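자유게시판 > 집/살림
제목: 작은방 벽 패널, 흰색으로 한 거 후회하시는 분?
작성자: 모서리수집가 | 2020년 7월 | 조회 1,974 | 댓글 11

원룸 살다가 드디어 방이 나뉜 집으로 왔습니다. 문제는 작은방입니다. 부동산에서는 "서재로 쓰시면 딱"이라고 했는데, 서재라는 말은 침대가 안 들어간다는 뜻이더군요.

벽지가 울어서 뜯고 패널을 붙일까 합니다. 후보는 분드고르 밝은 회백색이랑 노뭄 베이지. 샘플 조각을 냉장고에 붙여놓고 한 달째 보는 중인데 이제 냉장고가 더 예뻐 보입니다.

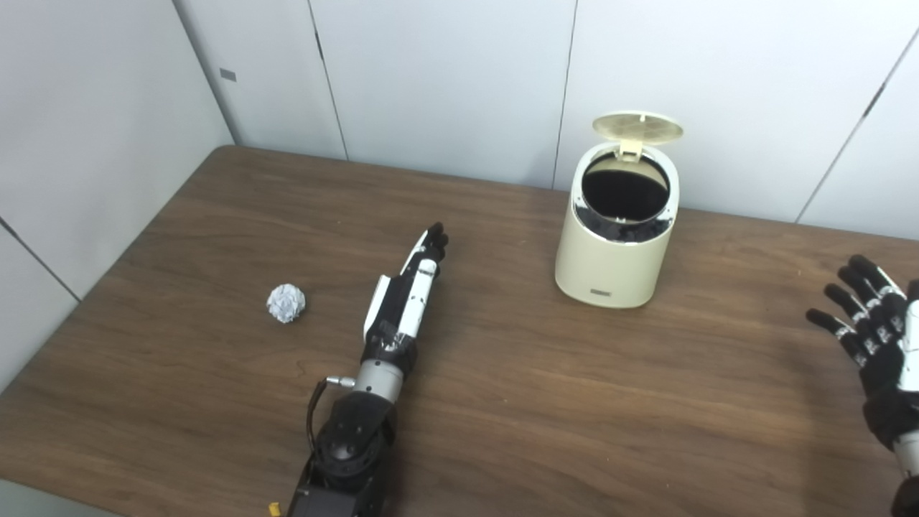 읽는 시간 4분

제가 가려는 방향은 이런 조합입니다. 매끈한 회백색 벽에 나뭇결 갈색 상판, 구석에 딱 붙여서. 걱정은 이음매입니다. 패널 사이 어두운 선이 저는 괜찮은데 배우자는 "엘리베이터 같다"고 합니다. 반박을 준비했으나 출근길 엘리베이터에서 설득당했습니다.

써보신 분들 의견 부탁드립니다.

ㄴ 반지하졸업생
회백색 2년차입니다. 때 탑니다. 특히 의자 등받이 닿는 높이에 띠가 생겨요. 저희 집은 그걸 몰딩이라고 부릅니다.

ㄴ 그레노라단골
윗분은 의자를 벽에 왜 박으세요. 의자만 좀 당겨 놓으면 멀쩡합니다. 저는 그레노라 매장에서 자투리 사다가 직접 붙였고 만족합니다. 이음매는 같은 색 실리콘으로 메우면 끝.

ㄴ 반지하졸업생
방이 작다잖아요. 의자를 당기면 문이 안 열려요.

ㄴ 실리콘반대
이음매 메우지 마세요. 여름에 패널이 늘어나면 실리콘이 밀려 나옵니다. 저는 5월에 붙이고 장마 때 다시 뜯었습니다. 틈은 틈대로 두는 게 제조사 시공법이에요.

ㄴ 그레노라단골
저는 안 밀려 나왔는데요.

ㄴ 실리콘반대
축하드립니다.

ㄴ Laurinda Mota
외국인이라 한국어 조금 틀려도 이해해 주세요. 우리 집은 베이지 했어요. 낮에는 따뜻한데 밤에 형광등 켜면 병원 대기실입니다. 색보다 전구를 먼저 바꾸세요.

ㄴ 모서리수집가 (글쓴이)
엘리베이터냐 병원이냐의 문제였군요. 전구부터 사보겠습니다.

ㄴ 포네댄스
상판 얘기는 아무도 안 하시네. 나뭇결은 밝은 색이 먼지가 덜 보여요. 진한 갈색 사면 매일 닦거나 포기하거나인데 저는 포기 쪽입니다.

ㄴ 반지하졸업생
동의 못 합니다. 밝은 색은 커피 자국이 보여요.

ㄴ 모서리수집가 (글쓴이)
분드고르 회백색으로 주문 넣었습니다. 배송비가 패널 한 장 값이네요. 틈은 안 메우고, 의자는 등받이 없는 걸로 갑니다.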